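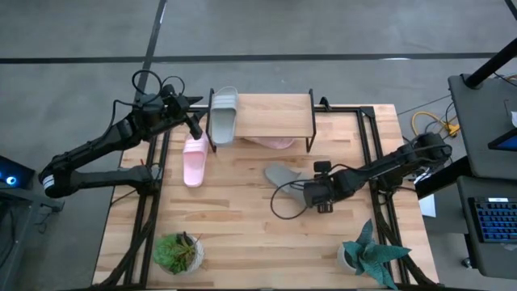
Florêncio Cunha
Regular poster, Starthorpe Household Help

Shoes off at the door: how do I get guests to do it without a sign?

Posted in Entryways and Floors. 2094 views

We put down new oak floors in June and I have become the person who looks at your feet when you arrive. I'm not proud of it. I grew up in a house where you could have walked a cow through the kitchen and my mother would have asked if it wanted coffee.

The family is trained. Guests are the trouble. Half of them see the rack and slip their shoes off without a word. The other half look at the rack, look at me in my socks, and march into the living room in hiking boots. My brother-in-law once wiped his feet on the good rug, on his way past the doormat, and told me he'd wiped his feet.

My wife has vetoed a sign. She says a sign is for a dentist's office. I bought slides for people to wear inside and they mostly get admired and left where they are. The entry is narrow, with a bench on one side and the coat hooks on the other, so there isn't room for a big setup. Is there some way to do this that doesn't involve me saying it out loud every time?

Two answers, newest last

First answer

Say it out loud every time. Sorry. I held out for 5 years and tried everything, including a basket of slippers that my aunt thought was a donation pile (she took two pairs). What works is "come on in, shoes can go right there," said while you're reaching for their coat. People want to be told what to do with their hands at a front door. It's over before they've had time to have an opinion.

Other things that helped:

Move the rack to where people stop walking. Ours was behind the door, so you had to be inside and past it before you knew it existed. It's a little Etberg two-shelf thing, nothing fancy.

Keep your own shoes off it when company is coming. A full rack says "family only."

Give them somewhere to sit. Your bench is worth more than your slides, but clear the mail off it. And if it's a shiny one, expect to see every buckle scratch when the light's on. I redid ours with Birkus satin oil and stopped noticing.

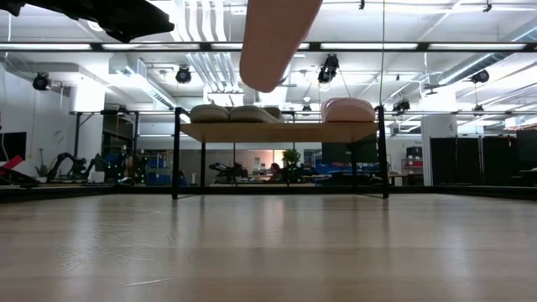 Glossy blond wood under ceiling lights.

As for the brother-in-law, I have one too. Buy a bigger rug.

Oh, and check the sizes on the slides. Mine were all smalls because they were on sale, and it took me a whole winter to figure out why the men kept "preferring socks." Open toes are better than closed if your guests come in different lengths. Wash them once in a while, too. Guests do look.

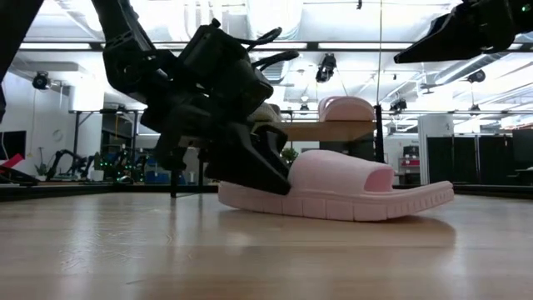
Second answer

just get cheap vinyl and stop caring? we have Pangilinan plank in the whole downstairs, two dogs, a kid with cleats, looks fine. life is short

also some people have bad feet or a brace and can't take their shoes off, so don't make a big production of it. my dad needs his on. whoever's floor it is can mop after he leaves — it's ten minutes

209 people found this page helpful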